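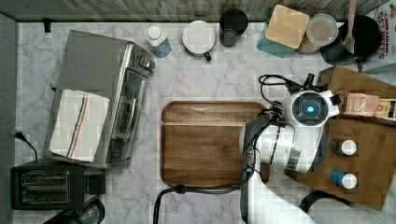 Fig. 2. Toaster oven and two-slot toaster on one countertop, seen from above.

4. Connecting the kitchen counter circuit to the Urnero power monitor

This section explains how to set up the Urnero monitor for the outlets over a kitchen counter. Please read the section to the end before you begin. The work at the electrical panel (section 3) must be finished already, and the sensor clamp must be closed on the correct wire.

4.1 Make a list of the appliances

1. Write down every appliance which you use on the counter.
2. Find the rating label of each appliance. Usually it is on the bottom or on the back side. Unplug the appliance and let it become cool before you turn it.
3. Write the number of watts next to the name. If the label gives only amps, multiply the amps by the voltage on the same label.
4. Mark the appliances which make heat. They take the most power and the monitor will learn them first.

Note: Some labels show two numbers, for example 900 W and a lower one. Always use the higher number.

4.2 Name the circuit

1. Open the Curneo app and choose Circuits.
2. Press the plus sign. The monitor searches for the clamp. Wait until the green light on the monitor stays on.
3. Type a name, for example "Counter left." The name can have letters, numbers and spaces.
4. In the field Breaker size, enter the number which is printed on the breaker handle. Do not guess it.
5. Press Save.

If the app shows code 267, the clamp is not closed completely. Go back to section 3, switch off the main breaker, and close the clamp until you hear the click. If the app shows code 653, the monitor and the app have different software versions. Update the app first, then the monitor.

4.3 Teach the appliances

The monitor must see each appliance start and stop alone. Do this at a time when the kitchen is quiet.

1. Switch off everything on the circuit.
2. In the app, choose Teach and select the first appliance from your list.
3. Switch on the appliance. Leave it on for 2 minutes.
4. Switch it off and wait for the short tone.
5. Repeat with the next appliance.

Note: A toaster oven switches its heating elements on and off by itself to keep the temperature. Set it to the highest temperature during the teaching, so the element stays on without a pause.

CAUTION: Do not leave the appliances alone during the teaching. Take away towels, paper and plastic bags from every appliance before you switch it on. Keep the cords away from hot surfaces.

CAUTION: The monitor only measures. It does not protect the circuit and it does not replace the breaker. If the breaker trips, do not switch it on again and again. Call an electrician.

4.4 Set the warning

1. Choose Circuits, then your circuit, then Warning.
2. Move the slider to the level you want. The factory setting is suitable for most homes.
3. Choose if the warning comes as a sound, as a message, or both.

Text of this section: Rizwan Siddiqui. Checked by Colton Vachon. Changed in March: code 653 added.

Continue with section 5, Reading the daily chart.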